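Subject: Re: [Storville film list] Trailer for Ulalex

> The trailer of Ulalex is out since this morning. Two new faces in the lead and songs by Naylor. Is anybody planning to go on opening night?

I watched it twice – the first song is very pretty, but the story looks familiar. Erkero Cinema has four shows on the first day in April, and I would like to take the 8 pm one. 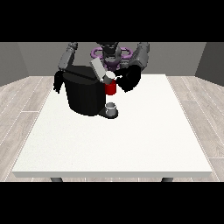
Are the songs sold before the film opens?
Only three of them, the rest come in April.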